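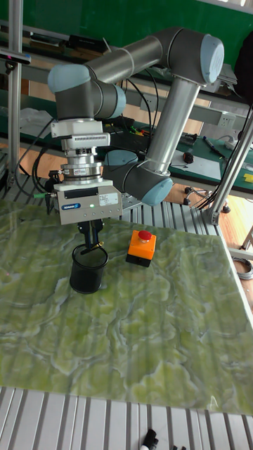 Darndale today published a position paper arguing that the word "collaborative" on a robot arm's data sheet tells a buyer very little about whether people can safely work beside it. The paper, titled Whole Cell First, is aimed at small shops, labs and training rooms that buy an arm, a gripper and a stop button from three different suppliers and assume the safety work came in the boxes. Darndale, an independent reviewer of small automation cells, says it did not. Even a job as mild as a gripper holding a mesh pen cup by the inside of its rim, with an orange emergency stop box set down right next to it, raises questions that no single supplier has answered.

June 20, 2025 – The paper draws on Darndale's own desk review of 113 risk assessments, all written for tabletop robot cells and handed over by their owners on condition that they would not be identified. Only 35 of them named the gripper and the part being handled as hazards separate from the arm. Most of the others described the arm in detail, copied its force limits from the manual and went no further.

Darndale takes issue with that habit. An arm that slows or stops on contact is a useful thing to have. The limit it stops at was worked out for the arm, though, and the person at the bench is more likely to meet whatever is bolted to the end of it or whatever it is carrying. A soft round link and a narrow metal finger can press with the same force and leave very different marks. Swap the part and the assessment is out of date, even if the program hasn't changed by a line. 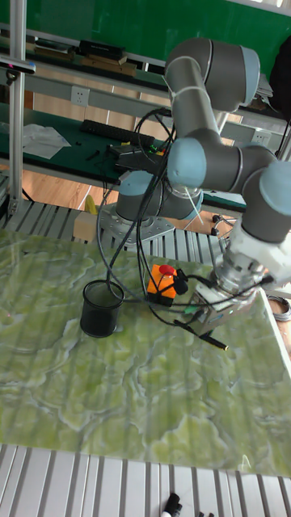

Pens are the paper's favorite test case for this reason. They are cheap, they look harmless and they turn up in a great many demos. A pen pointed down at a bench is also a thin, stiff rod with a small tip, and the force behind it lands on a very small patch of skin. Darndale does not claim that pens are a menace. It does say that an assessment that skips the workpiece because everyone knows what a pen is has skipped the part that matters.

The paper is no kinder to emergency stops. Darndale accepts that every cell needs one and that it should be easy to reach. Its complaint is with owners who list the stop button as the answer to every line in the hazard table. A stop button works after someone has noticed trouble, decided to act and found the button. A box that can be picked up and moved adds another question, and Darndale wants its normal position written down, along with who checks that it's there and what the arm does with its load once the button is pressed. Some grippers hold on when power goes and some let go. Owners should know which kind they have before they need to.

Cables get a section of their own. A cable that hangs clear in one pose may pull tight or snag in another, and Darndale asks that the full range of motion be run at low speed with someone watching the cables and nothing else.

Whole Cell First proposes the following as a minimum for any tabletop cell:

A written list of every tool and every part the arm will handle, with a fresh look each time the list changes.

Contact checks made with the real tool fitted and the real part held.

A marked position for any stop box that isn't fixed in place, and a test of it at the start of each shift.

A stated rule for when hands may enter the work area, in words a new starter can follow.

A log of program changes that affect speed, reach or load.

Darndale is also skeptical of certificates, including the kind it could be selling. The review found 3 cells with a third-party certificate on file for a gripper that had since been replaced. The paper recommends that any certificate list the tool and the parts by name and lapse when either one changes. Darndale does not offer a badge or a seal with this paper and has no plans to.

Formal standards remain the place to start, the paper says, and nothing in it replaces them or local law. Its argument is with the way they are read in small shops, where one phrase from a brochure often stands in for the whole document.

Whole Cell First is free to download from the Darndale website. A print run of 1,000 copies will go to training centers on request. Comments are open to anyone, including the robot makers who will disagree with it, and a revised edition is due in October.

About Darndale
Darndale reviews risk assessments for small robot cells. It does not sell robots, grippers or safety hardware and takes no commission from firms that do.

Press contact: Darndale Press Office, through the contact form on the company website.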